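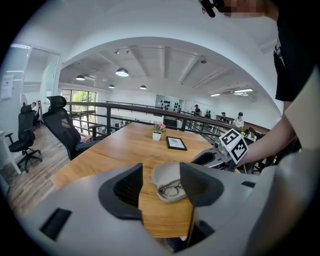 Victor Shirima

Caring for an oiled wood table

Wipe up water as soon as you see it. A wet glass left overnight will usually mark an oiled top, and a flower pot will do it faster. Put a saucer or a cork mat under anything that gets watered, and lift it once a week to check underneath.

White rings

A white ring is moisture in the finish. Set a dry cotton cloth over it and press with an iron on low for a few seconds, then look. Repeat until it fades. Keep the steam off.

Dark rings

These have gone into the wood and need sanding. Start with 120 grit, finish with 200 or close to it, and always go with the grain. Sand a wider patch than the stain or you will end up with a dip.

Re-oiling

I do mine every December, before the heating has dried the house out completely. Clear the top, wash it with a little dish soap, and let it dry overnight. Rub on a thin coat of oil, wait 20 minutes, and wipe off everything that hasn't soaked in. Sticky spots the next day mean too much oil was left behind. A rag with a bit of fresh oil will loosen them.

Spread oily rags flat outdoors to dry before you throw them out. They can catch fire if they are left in a heap.

Scratches from keys and metal frames

Light ones disappear with oil. Felt dots on the bottom of frames and boxes save a lot of trouble.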